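Dreltutlow Hall, pre-letting safety check
18 October check deferred items carried to January
Checked by: Tsehay Beyene

Fire exits: clear, both doors open fully. Pass.
Extinguishers: 2 on brackets, tags in date. Pass.
Emergency lighting: left on test for 60 minutes. One fitting by the kitchen dimmed early. Replace battery.
Kitchen socket: faceplate cracked. Do not use until changed. Bongani Chauke to arrange.

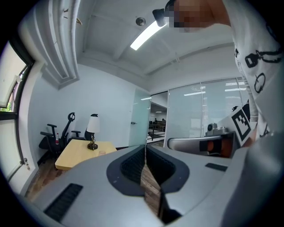
Trip hazards were checked in each room, including thresholds and mat edges. Mat at the main entrance curls at one corner and needs taping or replacing. The wooden floor should be swept before each letting and mopped with a damp cloth only, no polish. Stair nosings sound.

Hot water: too hot at the basin tap. Valve to be adjusted.
First aid box: plasters low, reorder.

Copy to Precious Mkhize.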